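Cullgate Neighbors, September newsletter

THE BEDDING SWAP IS BACK (and other blanket business)

Quick one this month, I'm typing between the dentist and the school run so forgive the state of it. Bedding swap is on again. Sunday, Rosales Hall, doors at 10, done by 2. Bring clean quilts, blankets, bedspreads, sheets. Take home what you like. Same as the spring one but with more tables.
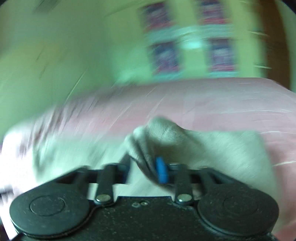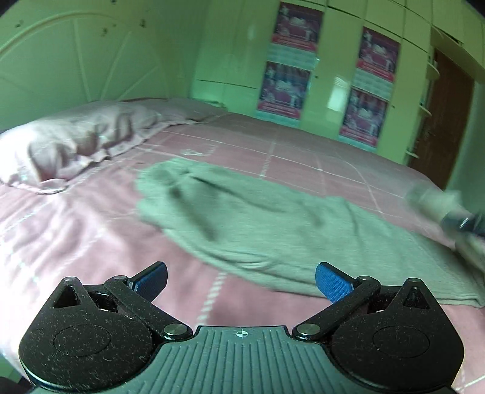
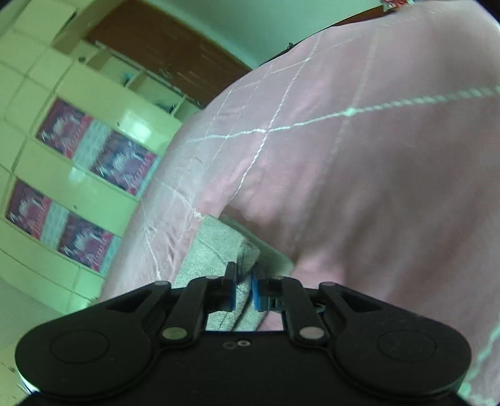

Bedspread season. The quilted one in the last picture is pink.

Right, the details.

Drop off from 9 if you can manage it, side door, not the front. The front sticks and Aksel has asked three times for someone to look at it. Drop off is on the left as you come in, Heiðrún Blöndal will be at the desk with tags. Please put the size on the tag! Twin, full, queen, king. Last time we had a whole table of "fits my bed" and people were unfolding things on the floor.

What we take: quilts, bedspreads, flat sheets, fitted sheets, pillowcases, throws, baby blankets. Curtains if they're clean and you have both of them. What we can't take: pillows, mattress toppers, electric blankets, anything with a pet smell. Sorry. We know it's a nice pillow.

Comforters are a maybe. If it fits in a grocery bag, yes. If you had to sit on it to get it in the car, call Snædís first.

How it works for anyone new. You bring something, you get a ticket for each piece. One ticket, one piece. Didn't bring anything? Still come. Cash jar by the door, pay what you want, goes toward the hall heating. After 1 the tickets stop mattering and it's help yourself. No holding things for a cousin who is on the way, we had words about this in spring and I don't want words again.

The hall heating fund stands at 2,438 dollars by the way. Up from not very much. Thank you to whoever put the envelope thru the slot.

MENDING TABLE

Unnur Baldursdóttir is running the mending table again, 10:30 to 1. Popped seams, small tears, binding coming away from the edge of a quilt. Bring thread close to your color if you have it. She has white, cream, navy and a great deal of green. She will show you how to do it but she won't do it for you while you go get coffee, which seems to be what some people beleived.

I asked her for some washing tips for old quilts since that was the question everybody had. In her words, more or less, from my notes:

Check the seams first. Mend before you wash, a small hole comes out a big one.

Cool water, gentle cycle, half the soap you think. If it's hand pieced or really old, bathtub. Don't lift it out wet by one corner, get both arms under it or the stitching takes all the weight.

Test reds and dark blues with a damp white cloth. If color comes off on the cloth, stop there and come talk to her.

Dry flat over a couple of clean sheets on the grass, or over two lines so the weight is spread. Out of strong sun. Dryer on low is OK for a newer cotton one, with a break halfway to shake it out and turn it over.

Store it folded in a pillowcase, not plastic. Refold along different lines a couple times a year. She does hers when the clocks change.

Bed sizes question, this came up too. A bedspread goes to the floor, a coverlet stops partway, and people use quilt for both. So if you need one that covers the box spring, measure from the floor, up and over and down the other side, and write it on your hand or something. We'll have a tape measure at Heiðrún's desk. Please bring it back to Heiðrún's desk.

HELP NEEDED

Two people for setup at 8. Two for takedown. One person with a truck or a van for leftovers, which go to the Nirnura shelter this time. They want twin size most of all and will take blankets in any condition short of holes. Ívar Vestergaard did the driving last time and says his back isn't up to it, he will point.

Also someone to make coffee who isn't me.

ODDS AND ENDS

We ordered 60 chairs and got 29. The rest are coming, I'm told. Bring a folding chair if standing is hard on you.

Parking, the lot behind Nodik Hardware is fine on the day, I checked with them. Not the two spots by their loading door.

A gray baby blanket with a satin edge was left at the spring swap and is still in the hall closet. It looks loved. Ask Snædís Kárason if it's yours.

Lunch is soup, lentil or chicken, pay at the hatch. Last bowl at 1:30. Bring your own mug if you can, we are down to the small cups.

Next month's newsletter will have the leaf pickup dates, I don't have them yet, please stop asking Aksel in the grocery store. Anything for the October page to me by the 20th. Late stuff goes in November.

See you Sunday. Size on the tag!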